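Ultbridge Key & Tag Supply
Key rings > Split rings > Prikix

Prikix split key ring, silver finish
Item 521
In stock at Tinddale

Prikix is a plain metal split ring for house keys, padlock keys, locker keys and small key tags. It comes in two sizes and one finish. There is no logo or stamping on the ring, and no chain attached. If you want a short chain or a swivel clip, order it separately from the key accessories page.

Sizes
27 mm outside diameter, for up to six flat keys
35 mm outside diameter, for larger bunches or keys with thick plastic heads

Sold as
Single ring
Bag of ten, one size
Carton of 900, one size, loose packed

Mixed bags are not available. Cartons ship from the Cha warehouse and take a few days longer than bags and singles, which go out from Tinddale.

Choosing a size

The 27 mm ring suits most household sets: front door, back door, mailbox, maybe a bike lock. It lies flat in a pocket. The 35 mm ring is easier to open and easier to find at the bottom of a bag, and it leaves room for a tag next to the keys. For a wall board, check the hooks first. The 35 mm ring hangs low enough that long keys can overlap the row underneath.

Both sizes fit key holes of 3 mm and up. Some cabinet keys and older luggage keys have a smaller hole and will not go on.
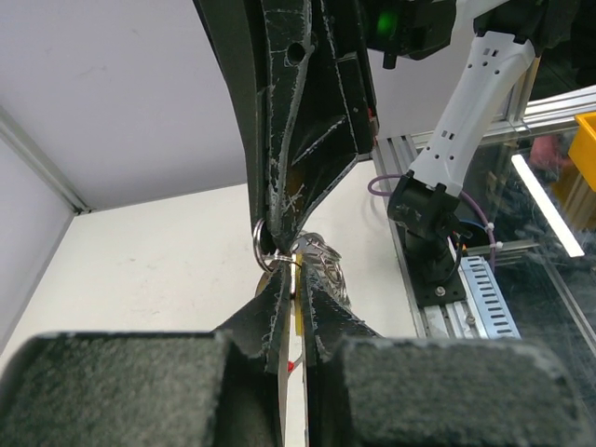
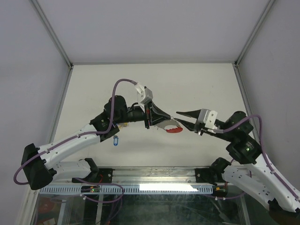
How do I get a key onto the ring without breaking a nail?
Slide the edge of a flat screwdriver or a thin coin between the two coils near the end of the wire. Hook the key over the raised end, take the tool out, and push the key around until it drops free inside the ring. Open the coils only as far as the thickness of the key.

Putting a set together

Load the heaviest key first, then the lighter ones, then any tag. Turn all the keys so the teeth face the same way. Fobs and charms are best on a small ring of their own, linked to the main ring, so they can come off without disturbing the keys.

When you take over a set from someone else, lay the keys out and try each one before moving them to a new ring. Keys that open nothing can go in a labeled envelope.

Care

Wipe with a dry cloth. If the ring gets soaked, dry it before putting it away. Replace a ring when the coils no longer close flat against each other. A stretched ring can't be squeezed back into shape with pliers for long, and keys will work their way off the end.

Returns

Unused singles and unopened bags can be returned within 30 days of delivery. Opened bags are exchanged only if the rings are faulty. Carton orders are returned by arrangement with the Cha warehouse, so contact us before sending anything back.

Orders placed on Sunday are packed the next working day.

Related items
Paper key tags, white
Swivel clip, small
Wall key board with hooks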